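Topic 3: Tolerances and Fits
Workshop Practice, lecture notes prepared by Hilde Schouten
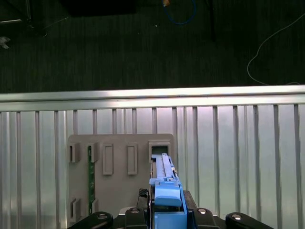
No part is ever made to its exact size. A drawing that calls for a 20 mm shaft is asking for a shaft somewhere near 20 mm, and the tolerance says how near. The wider the tolerance, the cheaper the part is to make. A good deal of design work consists of deciding how wide you can afford to go.

Terms used in this unit

Nominal size: the size used to name the feature, such as 20 mm.
Limits: the largest and smallest sizes allowed.
Tolerance: the upper limit minus the lower limit. It has no sign.
Allowance: the intended difference between the two mating parts when each has the most material its limits permit (largest shaft, smallest hole).

Students often mix up tolerance and allowance in the assignment. Tolerance belongs to one part. Allowance belongs to a pair.

Types of fit

Clearance fit. The shaft is always smaller than the hole, whichever two parts you pick out of the bin. Used for sliding and running parts, and for anything assembled by hand.

Interference fit. The shaft is always larger than the hole. Assembly needs a press, or the outer part is heated, or the inner part is cooled. Bearing rings and bushes are commonly held this way.

Transition fit. The limits overlap, so a given pair may end up with a little clearance or a little interference. Used where location matters but the joint has to come apart for service.

The words shaft and hole are used for any external and internal feature. A key is a shaft and its keyway is a hole, even though neither is round.

Worked problem

A hole is dimensioned 20.00 to 20.05 mm. The shaft is dimensioned 19.92 to 19.97 mm.

Hole tolerance: 20.05 - 20.00 = 0.05 mm
Shaft tolerance: 19.97 - 19.92 = 0.05 mm
Minimum clearance: 20.00 - 19.97 = 0.03 mm
Maximum clearance: 20.05 - 19.92 = 0.13 mm

The minimum clearance is positive, so this is a clearance fit.

Hole basis and shaft basis

In a hole basis system the lower limit of the hole equals the nominal size and the shaft is varied to get the fit wanted. It is the usual choice. Reamers and drills come in fixed sizes, while a shaft can be turned or ground to whatever diameter you like. Shaft basis is used when the shaft is bought as bright bar and several parts with different fits have to go on it.

Plastic parts

Moulded parts need extra thought. The plastic shrinks as it cools in the mould, and the amount depends on the resin, the wall thickness and the direction of flow. Some nylons also take up moisture and grow after moulding, so a part measured straight off the machine may not measure the same a month later. Let samples sit at the stated temperature and humidity before you check them. Metal-style tolerances copied onto a moulding drawing will usually be queried by the moulder, and rightly so.

Stacking

When parts are assembled in a line, their tolerances add. Two spacers with a tolerance of 0.2 mm each give a stack that can vary by 0.4 mm in the worst case. The Kamham exercise in the tutorial booklet asks for a worst case calculation only. The statistical method is covered in the next topic.

Before the tutorial

Read the section on limit gauges and attempt the Kamham exercise. Show the limits for both parts, state the type of fit, and give units on every line. Bring a calculator and your own vernier calipers if you have them. A limited number can be borrowed from the store in August, while the metrology room is being recalibrated.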